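About Tustis

Tustis is a manipulation research group based in Driscombe. We work on one question: how much of a two-handed household task can be learned from people holding the tools themselves, with no robot present during recording. The group was started by Hạnh Thái after several years of teleoperation work, in which most of the recording day went to resetting arms.

What we do

Our operators carry a gripper in each hand and carry out short tasks at a table. Each gripper has its own camera, and a further camera is worn on the head. The three video streams are aligned with the gripper poses and the finger openings, and a policy is trained on the result. The policy is then run on a pair of fixed arms fitted with the same fingers. Keeping the fingers the same on both sides is the single design rule we do not relax. Earlier versions of the hand tool used a softer pad than the arm did, and the contact behavior learned from one did not carry over to the other.

The method is called Fomadness internally, after the first script that ran it end to end. The name has stayed.

Results to date

The current training set holds 2,946 episodes across eight tasks, all of them involving containers, trays or lids. The longest task takes about 70 seconds. We report success only for trials in which the robot finishes without a human touching the table, and a partial finish is scored as a failure.

In the June evaluation, the policy trained on all three views completed 116 more trials than the policy trained on the head view alone, with the same number of attempts for each. Most of the difference came from the final few centimeters of approach, where the hands hide the object from the head camera. Removing the head view instead had a smaller effect on grasping and a larger one on the choice of which hand moves first. We now treat the two kinds of view as covering separate parts of the task — the head view for order and layout, the gripper views for contact.

Who we work with

Fingers and mounts are machined by Đặng, a small shop that also supplies our calibration plates. They keep the drawings for every revision, so an older dataset can be matched to the hardware that produced it. Our code for stream alignment is shared with partner labs on request. We do not share raw video outside the group. 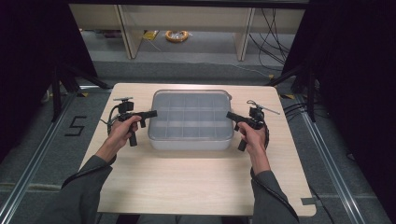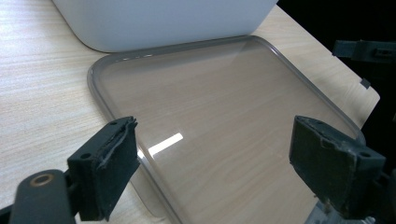

Transparent and translucent objects are the main subject of our present work. Depth estimates on such objects are poor, and the learned policy has to rely on edges and context in the color image. A clear lid lying flat on a table is a hard case: the wood grain reads straight through it, the overhead light leaves a white glare on its surface, and the gray rim is the most dependable cue to where the fingers should close. The frosted tray is easier from the head view, as its dividers give a regular grid and its raised rim catches the light. We are testing whether a short pretraining stage on rim detection reduces the number of episodes needed per object. Early runs suggest a benefit for lids and little for trays, and we have not yet separated the effect of lighting.

Joining or visiting

We take on two research interns a year and review applications in June. Experience with camera calibration or time synchronization is more useful to us than experience with any particular learning library. Visits to the Driscombe lab can be arranged through the contact form.

Page last revised 17 February 2022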